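Fluvora play library: progress report to the Drekus small grants fund
Prepared by Senga Ogilvie, 2023-06-03

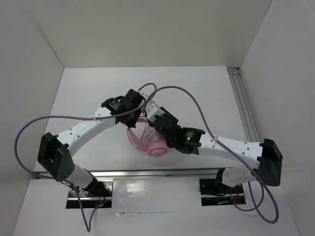
What has the money been spent on so far?
Most of it has gone on the toys themselves, chiefly the ribbon and streamer toys for the sensory boxes, with a smaller share on storage tubs, labels and the hire of the hall in Adton.

I'm sorry if that's a very short answer to a very fair question, and I'll now give you the long one, as anyone who has read my earlier letters will have expected!

When we wrote to you for help, the play library was a cupboard in Toft with a good heart and a poor selection. We had plenty of jigsaws, a great many farm animals and almost nothing for the children who like to touch, stroke, shake and watch things move. Families asked for those things over and over, and we kept having to send them off with a rain stick and an apology. Your grant let us put together proper sensory boxes, each one with something soft, something that makes a gentle noise, something to squeeze and at least one toy with ribbons or strands to pull through the fingers. The library now lends 278 items, and a family can borrow a whole box or pick out a single favourite.

The ribbon toys have been the great success. Brisa Mendoza runs the Toft sessions and tells me they are out again almost as soon as they come back. Bright pink is the colour that goes first, with yellow a little way behind, and the dark green ones we were so pleased with have hardly left the shelf. One little boy spent most of a morning lying on the mat with a streamer held over his face, blowing at it and laughing, and his mum had time to drink a whole cup of tea (hot, she wanted me to add). I know that isn't the sort of result that fits in a table, but I did promise her I would put it in.

They haven't been without their troubles. Thin strands tangle, and they tangle worst when a toy has been pushed to the bottom of a tub by somebody in a hurry. Ximena Ledesma has worked out a way of packing them that we are all now trying to follow: the strands are smoothed out by hand and folded over once, and the toy goes in last, on top of the heavier things. She has drawn this on a card and taped it inside each lid. We also found in May that the knots on one of the cheaper sorts were working loose after washing, so those have been taken out of the boxes altogether and we won't be buying them again. Uriel Aravena gives every ribbon toy a firm tug before it goes back on the shelf, and anything that gives at all is put aside. We ask families to stay close by while a child is playing with strands of any sort, and that is now printed on the borrowing slip in rather larger letters than before.

Washing takes longer than we allowed for. I had imagined everything going through together in one load, which shows how little I knew, and in practice the soft pieces are done separately and the ribbons are washed by hand and hung up to dry. Valentina Aravena has taken on most of this, and I would like to set some of the remaining money aside for a second drying rack and a better supply of washing bags if you are happy with that.

Adton has been slower. The hall was only free for two sessions in the spring, and the first of them fell on a dreadful wet morning when hardly a soul came out. The second was much livelier and brought us five new families, one of whom had come over on the bus with twins and a pushchair - I take my hat off to her. From this summer we have the hall for a regular slot, and I hope the next report will have more to say about it.

On the money side, we have £100 left in the toy budget after the last order. Brisa would like it spent on larger ribbon toys with a chunky, rounded end that small hands can get a proper hold of, as several parents have said the slimmer handles are dropped a good deal. I would have liked a few more noisy things myself, but I have been outvoted, and having sat through a full session beside the tambourines I can see the sense in it.

Receipts are in the envelope with this report, in date order apart from the one for the storage tubs, which turned up late and is at the back. If you would like to come to a session in either place you would be very welcome, and Ximena will gladly show you how the boxes are packed. Please let me know which one suits you and I'll make sure there is cake.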